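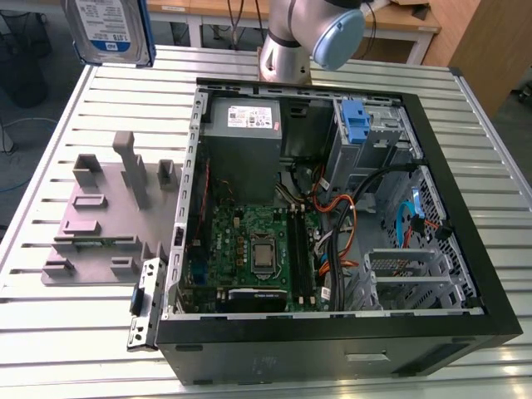 Ruvport Bench Kit for PC refurbishing

Sold by Brillunel
Ships in 2 cartons
Price: on request (it depends which arm you already have)

Hi, I'm Ffion, and I look after the Ruvport page as well as the bench it was worked out on. I get asked the same thing every time someone rings the shop: can a robot arm take apart and rebuild an old office computer yet? My answer is partly, and it depends a lot on which part of the computer you mean. So this page is longer than it should be, but I'd sooner you read it before you order than send the kit back after.

What it's for

The Ruvport kit is meant for small refurbishers, school districts and repair shops that see the same few models of desktop tower over and over. If you get a skid of matching machines from one office, you'll like it. If every box through your door is different, save your money for now - I mean that kindly.

What you get

Slotted aluminum work surface with clamps
Fixture tray, 3D printed in gray, with pockets and a long groove for a memory stick
Print files for the tray, so you can change the pockets to suit your own parts
Ruvport job software, one bench licence
A paper setup guide (Arnaldo wrote it and it's good, read it!)

The arm, the gripper and the camera are not included. Ask us which ones we've tried.

What it does well

Picking up a hard drive and putting it down where it's meant to go. That sounds small, but drives are most of what we handle, and a 3.5-inch drive is a lovely thing for a gripper: square, stiff and always the same size. Our last long run on our own bench was 103 drives moved from tray to cage, and I drank a lot of coffee beside it without needing to get up much.

Memory is next. Lifting a stick out of the groove in the tray is dependable. Seating it in the board is getting there, as long as the latches are open first and the tower hasn't shifted. Clamp the tower. Clamp it again after lunch.

What it doesn't do well

Cables. I'd love to tell you otherwise, but power leads and SATA cables flop wherever they like, and they're never in the same spot in two towers, even two of the same model. We still route and plug all of ours by hand. Arnaldo Veloso, who does most of our programming, has a side project going called Geltilach that's supposed to find loose cables and push them out of the way before the arm goes in. I've seen it work and I've seen it tie itself in a knot. It isn't part of this kit.

Processors are a no from me as well. Lifting the retention lever is fine, but one bent pin and you've lost the board, so a person does that job here. Same goes for thermal paste, stuck screws and anything with a plastic clip that's gone brittle.

Is it faster than a person?

No! A practised tech will beat it on any single tower. Where it pays off is that it keeps going through the dull bits while your tech does the fiddly ones. Plan on one person at the bench the whole time. We don't recommend leaving it to run overnight, and the job software will pause if the drawer switch is left open.

Setting up

Give yourself 20 minutes to teach each new tower model once you've got the hang of it, and a full afternoon for the first one. The work surface is 700 mm deep, so measure your bench, and leave a bit of room behind for the arm's cables to hang freely. Lay the tower flat with the side panel off and the components facing up. Good even lighting helps too, as bright aluminum can throw a glare that bothers some cameras.

Spare parts

Replacement trays and clamps are usually on the shelf. The older James tray still fits the current surface, but the pockets are a touch tight for some drives, so sand them or print the new version (the files are free if you have a licence).

Next stock is due in December. If you'd like to try it first, pack up one of your own towers, bring it by the shop any time after 10 in the morning, and ask for me or Arnaldo.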